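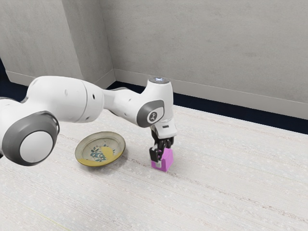
Sallow's comment, left on the shared notebook before I had so much as typed the heading, reads in full: did you check the units on the force limit before or after you blamed the physics engine?

After. Thank you, Sallow. Entry follows.

06/01/2018
Purkaven sim bench, grasp fault, second attempt at writing it down

Symptom, for anyone joining: cube grasp in sim, pink cube, plate left on the table as a distractor. Fingers close, arm lifts, cube leaves. I don't mean it drops. It goes sideways at a speed I'd be proud of if we made pitching machines. In one run it went through the back wall, and the log has it still falling politely forever when I killed the process. z was a very large negative number.

First theory was friction. It's always my first theory. Turned friction on the finger pads up until they were basically glue, and the cube left anyway, now with spin.

Second theory was the contact solver. Halved the time step, went for coffee, came back, cube gone. Halved it again. Same result, longer coffee. At this point I wrote a paragraph in this notebook about the physics engine that I have since deleted on the advice of my better self and also Văn, who pointed out that the people who maintain it can read.

Third theory was the cube's mass. Mass was fine. I mention it so that the next person doesn't spend the time I did.

What it was: gripper force limit. The config we inherited from the Draller setup has a scale factor of 1,000 on that field, left over from whatever they were feeding it. Our loader applies its own. So I asked for a firm handshake and got a hydraulic press. With the fingers commanded well past the cube's faces and nothing sensible capping the force, they push into the block a little, the solver notices two solids sharing the same space, and it fixes that in the only way it knows. The cube is evicted.

Why it took so long to find: the fault doesn't show at the moment of closing. Stop the run with the fingers on the cube and everything looks healthy. I have stared at that pose more than at some relatives. All the trouble comes once the lift starts, and I kept checking the pose and not the force trace, which I wasn't logging, for reasons that seemed fine in the spring.

Fix, as of now:
- scale factor removed from the config, loader is the only place that touches it
- force limit has the unit in its name (should have been there from the start, yes)
- run aborts if commanded finger force goes over 200 N, with a rude message
- finger force logged every step, on by default
- run aborts if the cube is below the table, which would have saved me the infinite falling

Reran the batch overnight, 2,000 grasps. No evictions. There were 3 failures, all of them ordinary slips where the cube was approached too near a corner and fell out like a normal object under normal gravity. I was almost pleased to see them. Left them in the results.

Now the part that isn't funny. The same config file is what we were going to copy over to the real arm in June. Văn asked whether the hardware would have caught it. The controller has its own limit and I believe it would have clipped the command, but "I believe" is doing the work there and I haven't tested it. Until somebody has, that file does not go near the real gripper. I've renamed it so the deploy script can't find it. If the deploy script complains to you, it is correct and you should leave it alone.

Also worth a line: any sim results made with the old file are suspect, including the nice plot on the wall by the printer. The plot only counted whether the fingers closed on something. By that measure we were doing wonderfully.

To do:
- test controller clipping with a force gauge between the fingers, hands elsewhere
- redo the wall plot, or take it down
- ask the Draller side what unit they thought that was
- look at the corner approaches
- answer Sallow properly (done, see top)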